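3.2 Items and table layout

The study asked how people describe where things are on a nearly bare table when one of the things gives off light. Earlier work on place words has mostly used blocks of one color under even room lighting. We used everyday items of the kind sold for play kitchens and home offices, bought from two suppliers, Brendetti and Prolen.

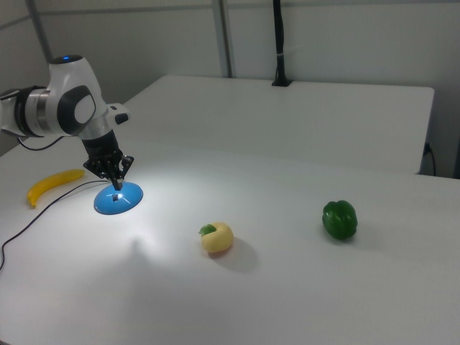
Figure 2. Items from the layout set on the white table.

Place words such as "next to" and "behind" depend on how much open space lies between two things. For this reason we kept the set small and left wide gaps. Each layout had 4 items, and no item touched another. Color names were expected to do most of the work in telling them apart, and we wanted at least one pair for which color alone would not be enough. The banana and the fruit with the small green leaf in Figure 2 are both yellow, so a speaker who says only "the yellow one" has to add a shape or a place. The green pepper has no such rival. Speakers in the Pons pilot, run in May, named it by color in nearly every case.

The lamp was turned on for the whole of each naming task. Its cord was treated as part of the lamp, and answers that used the cord as a landmark were scored as naming the lamp. 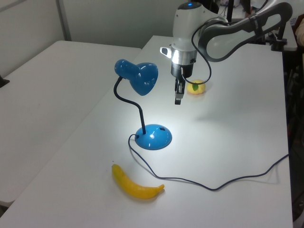
Does a bright spot on the table change which item people name first? In the lit layouts the lamp was named first in about 165 answers, more than any other item, and the gap held when the lamp was moved to the other side.

Answers were typed and had no time limit. Each was coded by 2 readers using the Stirker scheme, which marks the item named, the landmark and the place word. Answers with no landmark were kept but left out of the counts of place words. Left and right were scored from the side of the table where the speaker sat. 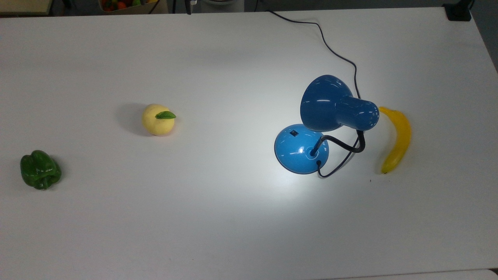 3.3 Speakers

We recruited 100 adult speakers of American English. All reported normal color vision.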